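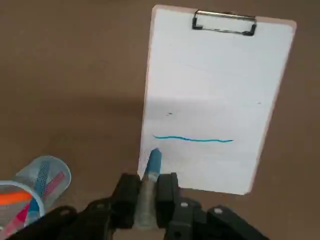

The blue line, Friday, at the open day in Ternau.

Paraskevi Kyriakidis came to the open day only because her grandson had a fever and his ticket was already paid. She stood behind the rope with her bag in both hands.

"It has practiced 2,000 lines," said the young man from Gindovetti. "Your name, please? It will try to write it."

"My name is long," she said.

The gripper held the blue marker against the white sheet. She looked at the line, which was a little wavy and became thin at the end — like her mother's hand, when she signed for the bread.

"Leave it so," she said. "Can I take this one home for the boy?"

The young man looked at his colleague, and then he reached for the clip.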